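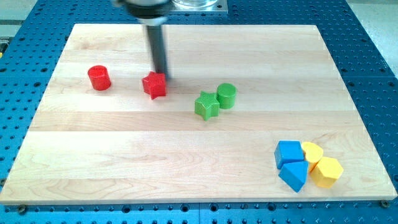 Last updated: November

Gokstead Youth Running Club
Progress report on the second season of your grant

Dear Valtteri Kallio and everyone at the Clavimel fund,

You asked for a short letter on how the cross country season went, and I will try to keep it short, though anyone who has stood next to me at a finish line knows how that tends to go. The last meet was on Monday, the kids have mostly turned in their uniforms, and I wanted to write while the season was still fresh in my mind.

We had 47 runners on the roster this fall, in grades five through nine. A good many of them had never run farther than the length of a soccer field before August. Practices were three afternoons a week at 4:15, starting at the school and going out along the creek path, with the younger group turning back at the footbridge and the older ones going on up the hill toward the water tower. The hill was unpopular at first. By October a few of the eighth graders were asking for it (I wrote that down so I could remind them next year).

The team ran in five meets, three of them away. Our seventh and eighth grade girls took second at Iordache, where the course had been moved to the upper fields after the rain and was longer than advertised. The boys were fourth, with two of our best out with colds, and they were good sports about it. At Flarodton we had our best day of the year. The girls won outright by six points, and our ninth grade boys put three in the top ten, and the bus ride home was so loud that our driver turned on the radio just to have something to compete with.

The home meet is the one I most wanted to tell you about, since it was the main thing in our proposal. It brought in 229 runners from eight clubs, which is the biggest field we have ever hosted. We were nervous about parking and it was in fact a mess for the first half hour, with cars backed up to the feed store. The races themselves went off close to schedule. The fifth grade race started eleven minutes late after we had trouble with the bib pins, and everything after that was on time. Next year we will open the lower lot and put someone at the corner by 7:30.

As for the money, the part of the grant set aside for shoes came to $2000, and we spent $1063 of it before the first meet. Most of that went to training shoes for kids who had come out in basketball sneakers or worse. We held the rest back on purpose, having learned last year that feet grow, and sure enough we were buying again by the end of September. A small amount is left over. With your permission I would like to carry it into the spring for track, when we always see a few new faces who heard about the team from their friends.

Two things did not go as planned. We had hoped to run a late bus on practice days, and the district could only give us one day a week. Parents filled in with carpools, and I am very grateful to them, but four children stopped coming in September and I believe the ride home was the reason for at least two of them. I am meeting with the transportation office again before the winter break. We also never got the strength sessions going indoors. The gym was promised to volleyball on all the days we asked for, so we did our planks and lunges on the grass and came home damp.

For spring we are planning on up to five meets, depending on which of the other clubs can field a full team. I will send the schedule once it is settled, and if you can get away for one of them we would love to have you. The kids know there is somebody behind those shoes and they would like to say hello. Bring a warm coat, because our bleachers face straight into the wind.

With many thanks from all of us,

The coaches
Gokstead Youth Running Club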